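# Plumham workshop's home robot arm is still mostly a simulation

PLUMHAM, May 22, 2026. Members of a shared workshop on the edge of town say they are building a robot arm that can tidy a kitchen. So far the kitchen exists on a computer, and the arm that works in it does too.

The project goes by the name Renura. It started last October in a corner of the Otard building, where the workshop rents 26 benches and a small room for the laser cutter. The group set itself a budget of $2,000 and a simple goal: pick up ordinary household things from a counter and put them where they belong. A notice on the workshop's website calls it "an arm anyone could build at home by the end of summer."

That would be welcome news to people who hate clearing up. It is also a promise that hobby builders have been making for a long time, and there are reasons to wait before freeing up space next to the sink.

The physical arm is bolted to a bench and has its motors in place from the shoulder to the elbow. The wrist is on its third design. The gripper has been drawn but not made, and the parts for it are on order from Demirtaş, a small machine shop across the river that does the group's metalwork in between paying jobs. The notice gives no delivery date.

In the meantime, the software side has gone ahead without the hardware. The group runs its control program against a rendered arm with a two-fingered gripper and a stone countertop, with household goods set out for it to reach. Its latest progress update says the program completed its task in 18 practice layouts. The update doesn't say how many layouts were tried, which makes the number hard to judge. It also doesn't say whether a person stepped in to choose the target each time.

Simulated practice is cheap and nothing gets broken, so it makes sense as a first step. The trouble comes later. Real spray bottles slide when nudged. Potatoes roll, and no two are the same shape. A motor bought at hobby prices has play in it that the computer version may not have, and a kitchen at night is lit nothing like a rendered one. 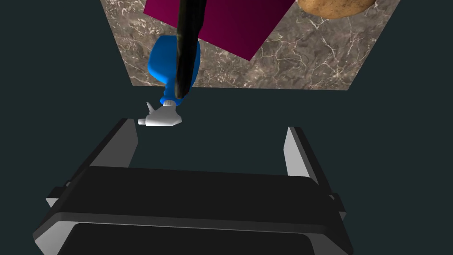
Money is another question. The posted parts list comes to just under the $2,000 limit, but it leaves out the power supply, the computer that runs the program and any replacement for a part that fails. It also prices the machined pieces at the workshop's own rate, and a builder at home is unlikely to get the same deal. Anyone thinking of copying the design should add those costs in before ordering motors.

The group deserves some credit for putting its drawings online, including the two wrist designs that were dropped. Few home projects share that much this early.

A public showing of the bench arm is planned at the Otard building once the gripper is fitted. The update lists 4 items for the arm to pick up that evening, without naming them, and says visitors will be able to move them before each try. Whether the visitors may bring their own items is left open.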